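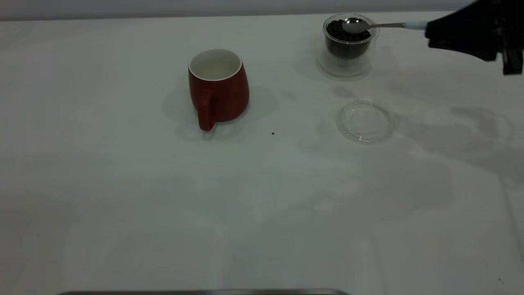 November, started 9.40 am. Second go at the contact sync behaviour in Bindico after the terms change. The question for this entry is what the client sends to the server between the moment the new terms prompt appears and the moment the user taps Accept or Later. Last run I suspected it was uploading the hashed address book straight away, but the capture was a mess and Farzad couldn't reproduce it. Same setup today with clean accounts. On the timeline plot I've changed the colours so anything sent before consent is the deep red of the mug and everything after is grey, as the old orange and yellow were impossible to tell apart on the projector.

Notebook > Messaging clients > Bindico > Consent prompt

Setup: test handset wiped and restored to the base image, Bindico installed from the package Farzad saved, not from the store. Traffic goes through the Wukar proxy on the bench laptop. Certificate pinning is switched off in the debug build, so anything we see needs checking against the release build by size and timing only. Address book loaded with 400 made-up contacts, none of them real numbers. Background refresh off for everything else on the phone. Clock on the handset was 11 seconds behind the laptop. I didn't correct it, I just shifted the handset log before lining the two up.

Run A, prompt shown, no tap. Left it on the prompt for the full wait. Client made its usual keepalive calls and one fetch of the terms text. Nothing that looked like a contact upload.

Run B, tapped Later. Prompt closed, chat list came up as normal. Contact upload began almost at once, in batches of 100, four batches. So Later is being treated as "carry on as before", and carrying on as before includes a full sync. The hashes are the old unsalted kind. Repeated twice with a wipe in between, same result both times.

Run C, tapped Accept. Same four batches, plus one extra call carrying a settings object. The object has a field for ad partners set to true. I never saw a screen that offered that choice. Need to go through the prompt text again properly before saying so to anyone outside the group.
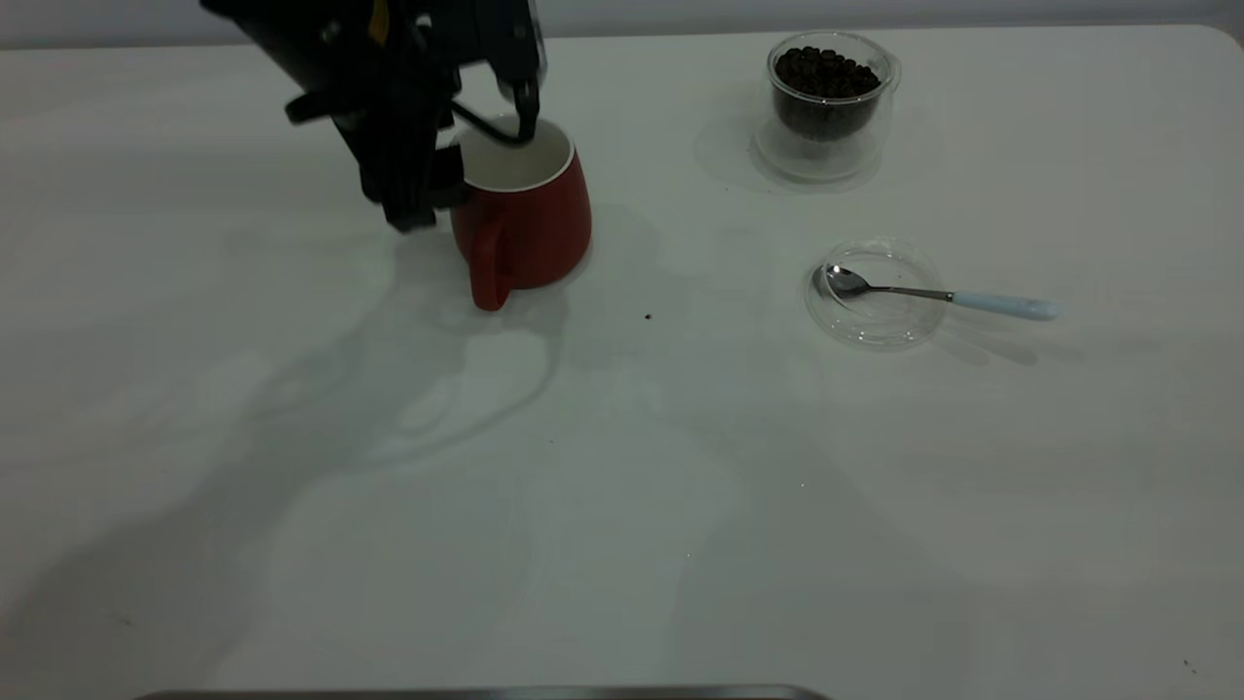 Red mug, with a black gripper finger in the mouth of it.

Size check against the release build. Payload for each upload in the debug build is consistent to within a few bytes. On release, with pinning on, the four bursts after Later are there in the same order and with the same gaps. I'm fairly comfortable calling them the same thing. The extra call after Accept is 1254 bytes on the wire in debug. On release there is a single burst close to that but I couldn't separate it cleanly from a keepalive, so it stays as a maybe.

Wasted most of an hour on the Lindqvist parser. It drops the last record in a file if there's no newline at the end, which made Run B look like three batches until I opened the raw capture. Added the newline by hand for today. Parvaneh says there is a patched copy on the share under Bruner's old folder but I couldn't find it. If it's there, please move it somewhere sensible.

Parvaneh looked over the plot after lunch and raised two points. First, Later might be doing nothing special at all, and the sync could be triggered by the chat list opening. That would explain Run A, where the list never loads. Second, our test accounts are new, and existing users who got the prompt mid-session may have synced already that day, in which case they would see no upload after tapping Later. Both fair. Neither changes what a new user's phone sends, but the write-up has to say what we tested and leave the rest alone.
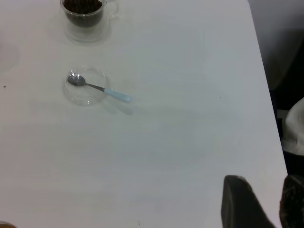 Glass cup of coffee beans or grounds on its saucer, small glass dish below it.

Run D, done at 3.15 pm to test the first point. Force-closed the app while the prompt was up, then reopened from a notification so that it went directly to a single chat. Prompt did not come back. Upload started when I backed out to the chat list, not before. So Parvaneh is probably right that the list is the trigger, and the prompt only blocks it by sitting in front of it. Force-closing gets you past the prompt without tapping either button, and the sync still happens. Only one run of this so far.

To do:
- Repeat Run D at least twice more, once with contacts permission revoked first
- Check whether revoking permission after upload sends any delete call
- Farzad to pull the previous version of the prompt text and compare wording on partners
- Fix the newline thing in Lindqvist
- Accounts that are a few months old, ask who has some

Captures are in the usual place, runs A to D, with the handset logs already shifted. Raw logs are next to them with the original times. Proxy left running overnight, please don't close the laptop lid.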